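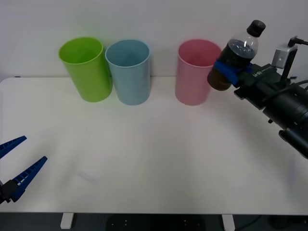
Hi Areeba,

June's update on the Usberg kit, a bit longer than the last one as there's more to tell. You asked me to keep it plain, so I've left the joint plots out and put them in the shared folder if Walter wants them.

The short version: I think the two-arm kit is worth keeping, and I'd like to carry on to the end of the review. Setting it up was the nicest surprise. Hernán and I had both arms bolted down and talking to the laptop before lunch (the manual says to allow a full day!), and the software hasn't fallen over since we moved to the newer release.

Most of our time has gone on the drinks task. It's three plastic cups at the back of the table, green, blue and pink, and a clear bottle of something dark brown that the arm has to pick up and tilt. The screw cap stays on for now. I want the grip and the angles sorted before we let it anywhere near real pouring, and Pushpa would like the floor kept dry, thank you very much.

We've logged 400 runs so far out of the 3000 we promised. I know that looks thin, but 200 of those came in the last stretch, once we stopped fiddling with the start positions, so the pace is much better now.

Things I'm less keen on:

- The blue fingers are fine on a bottle, but swapping them is a faff, with tiny screws that roll off the table.
- The cable up by the wrist needs a proper clip. Usberg say one is coming and I've heard that before.
- Support is friendly but slow. Our longest wait was 7 days, for a one-line answer.

Money is on track. The only extra I'd ask for is a second set of fingers from Pikwood, and I'll send the quote over separately.

Next up is the left arm steadying a cup while the right one tilts the bottle, and after that, cap off. Could you let me know if you'd still like to come and see it? Mornings are best.

Eusebio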